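4.2 Freight terminals and the cost of waiting

The second group of assets in the sample consists of inland freight terminals. These differ from the toll roads treated in Section 4.1 in one respect that matters for pricing. A toll road earns money each time a vehicle passes. A terminal earns most of its money from contracts with a few large users, and those contracts are usually shorter than the life of the debt that paid for the site. A lender therefore has to form a view on renewal, and a buyer has to form a view on what the lender will think.

We look at two terminals, Stulton and Okis. Both were built on former rail land, both were sold by public owners, and both drew bids from pension investors and trade buyers. Stulton was offered with its user contracts already signed. Okis was offered with draft contracts only, to be completed by the winning bidder within 300 days of closing. The sale documents were otherwise close in form, and the same draft concession agreement was used for each.

The bid files show that pension investors priced the two sites very differently, while trade buyers did not. For Okis, the pension investors asked for a higher return on equity and a larger cash reserve at closing. Several also asked the seller to share the loss if volumes in the early years fell short of the base case. Trade buyers made few such requests. Their files suggest that they expected to move their own freight through the site and so gave less weight to the missing contracts.

Handling equipment was a smaller item in both sales, but it was treated in a way that affected the results. At Stulton the cranes and the parcel sorting hall were part of the concession and returned to the public owner at the end. At Okis the buyer was free to lease equipment or to buy it outright. Bidders who planned to automate the parcel hall put most of that spending in the first years of the plan, which lowered early cash flow and made the reserve more expensive to fund.

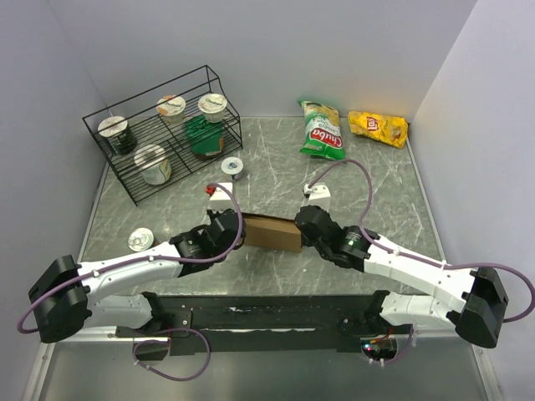

Figure 4. Two-arm handling of a cardboard box.

Lease terms offered to Okis bidders ran for 13 years, well short of the concession. Three bidders assumed renewal at the same rent. The others assumed replacement at full cost and added a maintenance charge. When we put all bids on the replacement basis, the gap between the highest and lowest bids narrows, but the ranking of the top two does not change. We use the adjusted figures in the rest of this section.

The timing of the Okis sale also needs to be noted. Final bids were first due in April and were then moved back when two lenders withdrew their terms. The new deadline fell in July 2020. Bidders were allowed to revise their price but not their financing structure, and one pension investor left the process at this stage. We have kept its earlier bid in the sample and marked it as withdrawn.

To test whether the difference between the two sites comes from the contracts or from the timing, we compare both with the Trakville terminal, which was sold in the same period as Okis but with signed contracts. The returns asked for at Trakville are close to those at Stulton. This supports the view that contract status is the main factor, although one further site is thin evidence. Trakville is also smaller and lies nearer to a port, and either point could have drawn in buyers who had no interest in Okis.

The Berchtold line, which serves Okis, was closed for track work during part of the bid period. The seller's adviser treated the closure as temporary and left it out of the base case. Two bidders included it. Removing it from their models raises their bids slightly and leaves the results in Table 6 unchanged in sign. The effect of rail access on terminal value is taken up again in Section 5, together with the port sites.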